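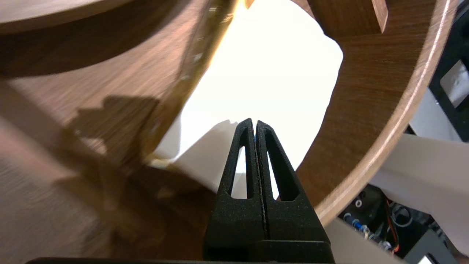
Headings on the Codbridge magazine site are mixing two typefaces inside a single word, and I've spent a very happy day chasing it. Everything is meant to be set in Montes Display, the lovely soft serif from Villovham, but wherever a Turkish name turns up, one or two letters drop out of it and come through in something much stiffer. It shows worst on the new article template, where the title sits in cream on a deep brown panel. I took that brown from the curved wood in the picture up top, with its warm walnut look and all that visible grain, and it's so gentle that one sharp, narrow letter leaps straight off it. Logging everything as I go, as the Jomum theme is used on other sites and someone else is bound to meet this.

4 min read

Status: resolved, one follow-up open
Component: Jomum theme, web fonts
Reported by: Canan Ateş
Opened: Tue 12 November

Original report

"My surname looks wrong on my own article! The s with the cedilla is thinner than the letters next to it and sits a bit high. It's fine in the body text, only the big heading is odd. Same on my phone and my laptop. Also, in the small capitals line above the heading, the i in my middle name has lost its dot."

This is a brilliant report, by the way. It's really two bugs, and she spotted both.

First look

Reproduced straight away in three browsers. The ş in Ateş is being drawn by the fallback serif. Typed out a test heading with every accented letter I could think of. French and German are perfect. Turkish ş, ğ, ı and İ all fall back, while ç, ö and ü are fine – so it's a very clean split, and a big clue.

Checked whether Montes has the letters at all. It does, and they're gorgeous! Opened the desktop version, typed the same heading, and the cedilla on the ş is a tiny comma of a thing that tucks right in under the curve. So we own the glyphs and we just aren't serving them.

Things that made no difference

Clearing the browser cache. Clearing the Jomum page cache. Turning off the heading ligatures. Changing font-display from swap to block, which only made the page slower to settle. Retyping the name in the editor, in case it had been pasted in as an s plus a separate combining mark. It hadn't, it was a proper single ş all along. Still worth checking, as I've been caught by that one before.

Cause

The theme splits each font into pieces when it builds. The full Montes Display file is 244 KB, so back in July we switched on the "basic Latin only" option to get it under 100 KB, and I was very pleased with myself. That option throws away everything after U+00FF. The letters ç, ö and ü live below that line. The letters ş, ğ, ı and İ live above it, in Latin Extended-A, and off they went.

Body text escaped because it uses a different family, and that one was never trimmed.

Fix, part one

Added a second @font-face rule with the same family name and weight, pointing at a new file that holds the extended letters, with unicode-range set to U+0100-017F. The basic file keeps U+0000-00FF, plus the curly quotes and dashes we already had listed. The new file is nearly 50 KB, and browsers only fetch it when a page needs one of those letters, so most readers never download it. I love unicode-range. It's such a tidy bit of CSS.

One snag on the way: my first go still showed the fallback. I'd built the extra file from the Regular and the headings are Medium, and the rule said 500 for both, so the ş arrived in Montes but looked underfed. Rebuilt from the Medium and it matched.

Kerning between letters in different files is lost, sadly. In "Ateş" the e and ş are a hair further apart than in the desktop version. I can live with it at heading size, but see the follow-up.

Fix, part two

The missing dot was a separate matter. The line above the heading uses text-transform: uppercase, and the page is marked as English, so i becomes I. In Turkish it should become İ. Wrapped the name in a span with lang="tr" and the dot came back at once, in Montes too, thanks to part one. I've added a language box to the author profile so editors don't have to write the span by hand.

Reply from Canan

"It's perfect, thank you! I've zoomed in far too many times. The dot is back and the s finally looks like it belongs to the rest of me."

Follow-up (open)

Try a single file holding basic Latin and the Turkish letters together, to get the kerning back. Should come out well below the full size. Also check Polish and Czech names in the archive, as they'll have had the same trouble since the July change, and I'd like to see how Montes draws an ł.

Search tickets
Type a keyword Go

Related tickets
Small caps too light in photo credits
Brown heading panel prints as solid black
Jomum: pull quotes lose their hanging punctuation
Montes italic not loading on the contents page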